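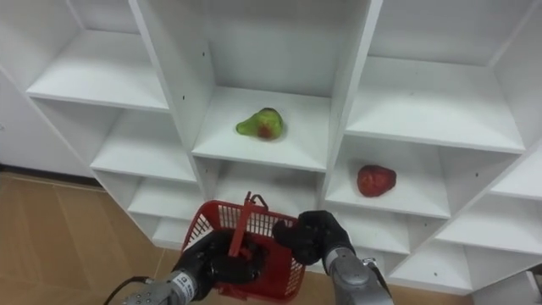 Photo: Emília Polák / hand test log

Posted by Emília Polák, 8 Aug 2023

Hand comparison thread! We've been running the Skellora fingers against our old Flokton two-jaw gripper on a shopping task, and I have so many notes.

1/ The setup is simple. Fruit goes on the white cubby shelves, the robot carries a red plastic basket in its left hand and picks with the right. A pear on its side is a lovely test object because the neck and the belly want completely different grips.

2/ The Flokton jaws are great on the apple and miserable on the basket handle. Two flat pads on a thin bar, and the whole basket swings like a bell. Fingers that wrap around the bar feel like cheating after that.

3/ Wanpen Sriwong asked why we test on the full humanoid when a bench arm would be quicker. Reach! A tall shelf unit makes the shoulder and elbow work, and a hand that looks perfect on the bench can end up at a silly wrist angle.
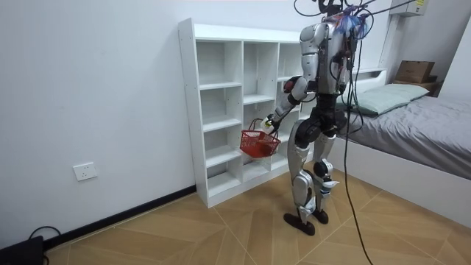
Side view, basket in front of the shelves.

4/ Cables are my big gripe. I want a shorter run down the back before October, and Czesław Lis has already sketched one for me (thank you!!).

5/ Cameras: the head view is what I use for judging grasps, the side view is for posture. I tried going with the head view alone for 10 runs and missed a lazy elbow in three of them. Keep both if you can.
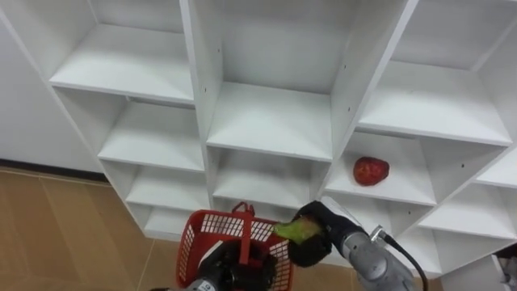 6/ Letting go

Releasing over the basket is where I've changed my mind the most. I used to open all the fingers at once. Now the thumb goes first, then the rest, and I like it much better for shiny stuff like that bright green piece.

7/ Next up is the Vuveck controller with the same hands and the same shelf. Lamai Paisan has it on her desk and I am trying very hard to be patient. Send me your awkward fruit suggestions!

Search posts Go

Contact | © Emília Polák | Back to top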